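Speaker notes: Setting out play food
Clotilde Vidal, Gulta toy library

Slide 1. Say hello, wait for the door to close. Mention that the handout is at the back and the questions come at the end, except short ones.

Slide 2. Start with the table. White top, nothing printed on it, no cloth. We used a checked cloth for years and small pieces got lost in the pattern. On plain white a child can find the orange from the other side of the table. Don't get into cleaning products, it eats up time.
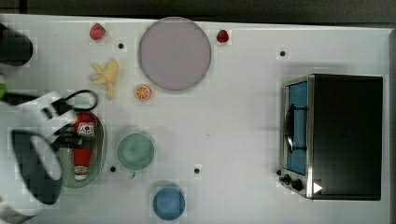 The catalog has 520 pieces of play food in it now. Most of them stay on the shelf. For one table I want a few fruits, one plate, a bowl, a cup, and something to pour or squeeze. Bring up the Hayashi branch here: they put out full bins, and the bins got tipped over and left.

Slide 3. Plate first. Put the big round one down empty and leave it empty. Fruit goes next to it, so the first job is plain to see: something has to go on the plate. Two strawberries are better than one when two children share. A banana with the peel already open gets picked up sooner than a closed one, in my experience.
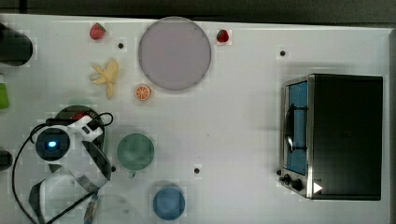

Riku Kamata asked at the March run-through if the pieces should match in scale, as his group had a strawberry nearly as big as the cup and the children didn't care. My answer is still no, they don't need to match. Sort by how they handle. Hard pieces roll and make noise, soft ones stay put.

Slide 4. Soft pieces. Spend a bit longer on this one. Felt and plush are quiet and easy to pick up by any part. The weak point is stitching. Check the seams each time a set comes back, and check embroidery for pulled threads. Labels are worth having: the older children read them out loud.
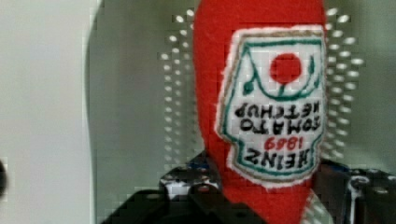 Plush ketchup bottle, neck down, with the embroidered Heinz label.

Slide 5. Edges. Things pushed to the edge end up on the floor, and long handles are the worst for it. I turn cups and spatulas inward when I pass the table and otherwise leave the layout alone. 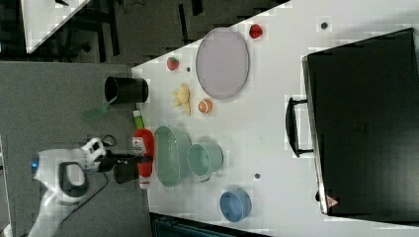
Packing up takes me 4 minutes with a list taped inside the lid. Fruit first, then dishes, soft pieces on top. Tomoyo Sekiguchi has the list as a file and will send it to anyone who signs the sheet.

Slide 6. Questions. If someone asks about loan periods, send them to the front desk.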